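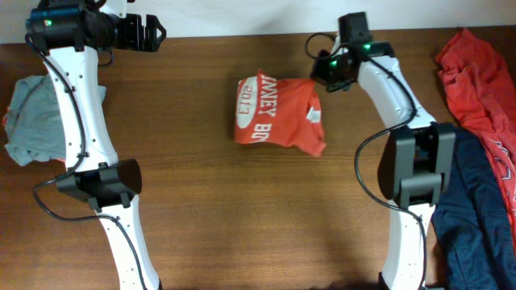
Figure 1. Wooden tabletop with a reddish-brown finish and fine horizontal grain.

Tuesday, May 11, 2021 | Jankauskaitė
Filed under: Home Life, Working Papers

4. What the table diaries told me

Let me start with the diaries themselves, as they gave me the most trouble and also the most fun. I asked 78 households in two towns, Prudari and Trerkel, to keep a notebook near whichever table they used most and to write a line in it whenever something got put down and stayed there past bedtime. I left "something" wide open on purpose. I got mail, homework, seed packets, half a bicycle light, and one long and very touching series of entries about a jigsaw puzzle (I still don't know if they finished it).

My plan in October was to sort every entry by room. That fell apart in the first week! In Trerkel a lot of the older apartments have one big room where you cook, eat, and watch TV, so "kitchen table" and "living room table" were the same piece of furniture with two names, sometimes in the same notebook and the same handwriting. So I dropped rooms and went with what I call resting reasons, meaning the reason the writer gave for leaving the thing where it was. I had 300 entries with a reason clear enough to use, and those are the ones I work with below.

The biggest group by far was "waiting for someone else." I counted 87 of those. A form needs a second signature, a library book belongs to a kid who has to find the other one first, and so on. I had expected plain tiredness to win. It came in well behind, and I suspect people were a bit shy about writing it down, even though I told them all I'd happily read "couldn't be bothered" as many times as they cared to write it.

Clothes were the odd ones. They almost never came with a single reason. A sweater would be waiting for a button, and also too clean for the hamper, and also sort of on its way upstairs, all in one entry.

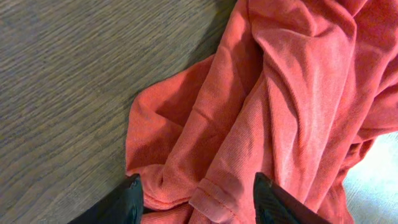

I ended up letting an entry carry more than one reason, which makes the tallies messier, but squeezing each one into a single box felt worse. If you're comparing my numbers with the earlier Prutau survey, please keep this in mind, as that survey allowed one reason per item and had no separate line for clothing at all.

A word about the tables too. I asked each household to tell me how they felt about the surface, and whether they worried about marks. People who said they worried a lot wrote shorter diaries. I'd love to say that a table you fuss over stays clearer, but a person who fusses may simply have less patience for my notebook, and I can't pull those two apart with what I have. A few households in Prudari also switched to a different table partway through, mostly to make space for school at home. I kept their entries and marked the change in the margin.

The next section takes up the "waiting for someone else" group again and looks at who, exactly, everybody was waiting for.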